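Search this manual
Enter a keyword
Go

Mackay Open Day Guide, Section 4: Running the Block Table

10 Mar 2018
By Magnus Yule

Block sorting is the demo visitors love most, and it's a great one to run! Allow yourself plenty of time to set up before the doors open.

1. Wipe the white tabletop and let it dry.
2. Turn on the arm and wait for the Jamunis start screen.
3. Open the gripper and send it to the ready position.
4. Check the wrist view on the monitor. Both fingers should show at the bottom.
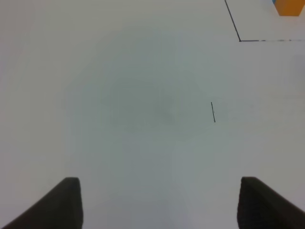 How long does the demo take?
Plan on nearly 4 minutes a run, plus time for questions — and there will be questions.

CAUTION: Keep visitors behind the floor tape whenever the arm has power. Press the stop button before you reach across the table.

5. Set the speed to 605 on the Manen panel. The top setting for open days is 700.
6. Invite a visitor to choose the first color.
7. Press Run and step back. Let people watch for a moment before you start talking. The first pick always gets a gasp from the kids!
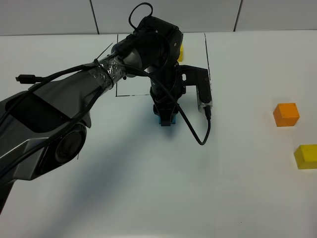
Gripper down at a blue block, with the wrist camera on its bracket.

NOTE: If the arm stops early, press Reset once and go back to step 3. Gregor Gillies keeps the spare cables at the Busix desk.

8. When the run ends, send the arm back to the ready position.
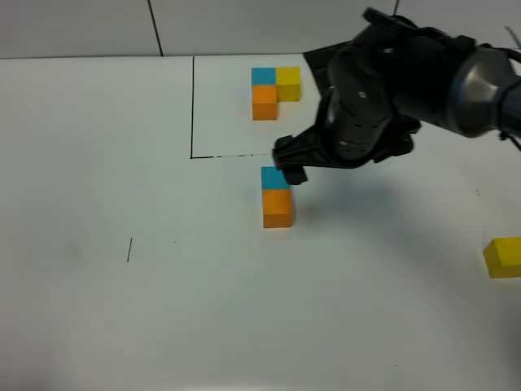

9. Press the stop button, then let the next group lay out the blocks their own way. Small kids come up with wonderful layouts, so give them time.
10. Release the stop button once everyone is back behind the tape, and start again from step 6.

Related sections
Section 3: Welcoming Groups
Section 5: Packing Up the Arm
Open Day Checklist for April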